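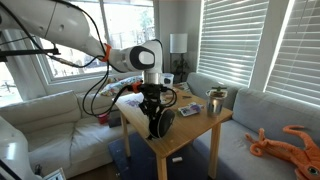
Figure 1. White arm with a black gripper over a low-clutter living room table.

Unit 6. Reading an offer for a home tidying kit
Course notes, Naledi Masilela

In this unit we look at one commercial offer and learn to read it as a buyer and as an engineer. The offer is for the Runine kit from the company Plirnov. You have the full offer in your reading pack. Please bring it to the seminar, because we will write on it.

6.1 What is sold

The Runine kit comes in two parts. The first part is the end tool: a gripper, its mounting flange, the cables and the clamps that hold the cables to the arm. The second part is a software license named Parsa, which plans the grasps. The arm itself is not in the price. Many students miss this on first reading, and the offer does not help them, as the sentence about it stands on the last page under "Conditions."

Prices in the offer, in euros:
Parsa license, per year: 905
Spare finger pads, one set: 49
Visit by a technician, per half day: 400

The price of the gripper is given only on request. Write in your margin what you would ask the seller before you accept this.

6.2 The task

The offer says the kit can "clear a living room table." Before we discuss if this is true, we must say what is on such a table. Take Figure 1. The metal cup has a small plant growing up out of it, so a grasp from above meets leaves first. The printed packet lies flat. The crumpled white paper or towel has no fixed shape at all. These are three different grasp problems, and the offer gives one success rate for all of them together.

The translucent container is a fourth case. Transparent and half-transparent plastic is difficult for many depth sensors (see Unit 3). Light also matters. In the figure we have a bright window and blinds with light coming between the slats. Ask the seller in what light the tests were made.

6.3 The test table in the offer

Plirnov reports 251 grasp attempts. It does not say how many objects were used, or if the same object was tried again after a failure. Thaddeus Tran wrote to the company for us in April and got a polite answer, but without the raw data. For the exercise you should treat the number as a claim of the seller.

Compare with the offer for Kundus, also in the pack. Kundus reports fewer attempts but lists each object by name and weight. I find this more useful, though Jolene Gilchrist, who teaches the parallel group, does not agree with me and you may hear her arguments in the joint seminar.

6.4 Cables

A short point, often forgotten. Look how the black cables run in Figure 1: they loop loosely from the arm toward the tool. Some slack is necessary for the wrist to turn. Too much slack can catch on a cup or a lamp. The offer includes clamps but no drawing of where to place them.

6.5 Homework

Write one page to the seller with your questions. Group them under price, test and installation. Send it to Manaia Lowther before the joint seminar. Late pages are read but not graded.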